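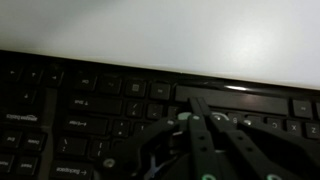
Schwarze Tastatur auf heller Fläche

Häufige Fragen zum Zehnfinger-Kurs

Auf dieser Seite beantworten wir die Fragen, die uns vor der Anmeldung am häufigsten erreichen. Wenn etwas fehlt, schreiben Sie uns über das Kontaktformular der Schreibschule Jelside.

Brauche ich Vorkenntnisse?
Nein. Der Grundkurs beginnt mit der Grundstellung auf A S D F und J K L Ö. Wer bisher mit zwei oder vier Fingern schreibt, ist im Grundkurs richtig, auch wenn das Tempo dabei schon recht hoch ist. Für den Aufbaukurs sollten Sie alle Buchstaben blind erreichen.

Wie lange dauert der Kurs?
Der Grundkurs umfasst 8 Termine, jeweils von 18 Uhr bis 19:30 Uhr. Zwischen den Terminen sollten Sie täglich kurz üben. Eine Viertelstunde am Tag bringt mehr als zwei Stunden am Abend vor dem Unterricht.

Welche Geschwindigkeit kann ich erreichen?
Das ist sehr unterschiedlich. Für das Zertifikat verlangen wir 80 Anschläge pro Minute bei höchstens 3 Fehlern. Gezählt werden auch Leerzeichen und Satzzeichen. Das Tempo steigt meist erst nach Kursende deutlich, wenn die Griffwege im Alltag gefestigt sind.

Warum schreibe ich anfangs langsamer als vorher?
Die Umstellung kostet Zeit. In den ersten Wochen sinkt das Tempo bei fast allen Teilnehmenden. Wechseln Sie in dieser Phase möglichst nicht zurück zur alten Schreibweise. Ist das im Beruf nicht machbar, schreiben Sie wenigstens private Texte schon mit zehn Fingern.

Welche Tastatur soll ich verwenden?
Am besten die, an der Sie auch sonst arbeiten. Wichtig ist die deutsche Belegung (QWERTZ) mit fühlbaren Markierungen auf F und J. Notebooks sind erlaubt, bei sehr kleinen Geräten empfehlen wir eine externe Tastatur. Stellen Sie sie gerade vor sich hin und klappen Sie die Füße ein, damit die Handgelenke nicht abknicken.

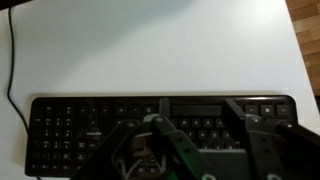
Flache Tastatur mit Ziffernblock

Wird der Ziffernblock unterrichtet?
Im Grundkurs nicht. Dort üben wir die Ziffern in der obersten Reihe. Der Ziffernblock ist Teil des Aufbaukurses und kann auch als einzelner Abend gebucht werden.

Welche Software wird benutzt?
Wir arbeiten mit dem Übungsprogramm Duvo. Es läuft im Browser und muss nicht installiert werden. Die Zugangsdaten erhalten Sie mit der Anmeldebestätigung. Ihr Übungsstand bleibt nach Kursende noch drei Monate abrufbar.

Gibt es ein Lehrbuch?
Ja, das Übungsheft aus dem Verlag Ranjbar. Es ist in der Kursgebühr enthalten und wird am ersten Abend ausgegeben.

Ab welchem Alter ist der Kurs geeignet?
Der Grundkurs richtet sich an Jugendliche ab zwölf Jahren und an Erwachsene. Für jüngere Kinder bieten wir im Juli einen Ferienkurs mit kürzeren Einheiten an.

Wo findet der Unterricht statt?
Im Haus Hitodano, Raum 510. Der Aufzug befindet sich links neben dem Eingang. Ab 18:15 Uhr ist die Haustür geschlossen, bitte klingeln Sie dann.

Was passiert, wenn ich einen Termin verpasse?
Die Lektion steht am folgenden Tag in Duvo bereit. Eine Erstattung einzelner Termine ist nicht möglich.

Bis wann kann ich stornieren?
Bis zwei Wochen vor Kursbeginn kostenlos, danach berechnen wir die halbe Gebühr. Eine Ersatzperson können Sie jederzeit benennen.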